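Setting the home pose and grip height for a kitchen arm in Woltance

If you've followed along since September, you already have Woltance installed and the Drencombe kitchen loaded, and you've probably had the arm wave at a cabinet or two. Now we get to the part I enjoy most, which is teaching the arm where to rest and how high to grab things on the cooktop. It takes an evening the first time (make tea, put on some music) and much less after that, once you've got a feel for which numbers matter and which ones you can happily leave alone.

Before you touch anything, save a copy of your cell file. I keep mine in a folder called "before" and I have been grateful for it more often than I'd like to admit. Then open the Cell panel and check that the arm's base is locked. The little padlock should be closed. If it's open, the base can slide when the arm bumps the counter, and you'll spend an hour wondering why every point you taught is off by a finger's width.

Start with the home pose. Press Home, wait for the arm to stop, and look at it from the side as well as from the front. You want the elbow clear of the counter edge and the gripper well above anything that stands up tall. Nudge the shoulder joint first, then the elbow, and leave the wrist for last. When you're happy, press Store Home and give it a plain name. Yoshinori Minami, who wrote the original Grurholm kitchen files, named his poses after birds, and I still have to look up which one is "heron."

Now bring the arm down to the kettle. Set the speed slider to 25 percent and leave it there for this whole lesson, please, even when you get impatient. Open the fingers all the way, come in high from the right, and lower the gripper in small steps until the fingertips are on either side of the upper body. Close slowly and stop as soon as both contact lights come on. My grip height came out at 154 millimeters above the counter, and yours should land close to that if you haven't moved the base.
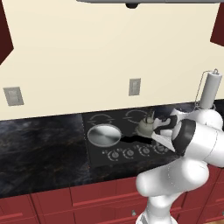 The grip check on the kettle, with the frying pan left in place on the front left of the cooktop.

Leave the pan where it is while you do this. It's tempting to clear everything away and give yourself a nice open space, but the handle reaches over toward the kettle, and you want to know early on whether your path comes too near it. Step through the approach one point at a time and watch the lower finger. If it gets close to the handle, raise the approach point and try again.

Next comes the forearm, and this is the bit people skip! Turn on Show Clearance and orbit the view so you're looking along the front of the counter. The elbow hangs low when the arm reaches over the cooktop, and in the view from the front it overlaps the counter edge, so you can't judge the gap from there. Swing around until you can see daylight between the two. The paper towel holder deserves the same look, and so does the hood if you plan on lifting anything high.

Once the path is clean, run the grip test from the Tools menu. It closes, lifts a little, holds for 2 seconds and sets down again. If the kettle slips, raise the finger friction one notch before you touch the grip force. Too much force makes the kettle jitter between the fingers, and you may see error 868 in the log, meaning the solver gave up on the contact. Lower the force, press Reset Cell, and go again. The Kerekes fingers are a bit softer than the stock ones, so start them one notch higher.

Save the cell under a new name when the test passes, and write the grip height in the notes box while it's still in your head. The lesson on the pan uses the same home pose, so keep that file handy.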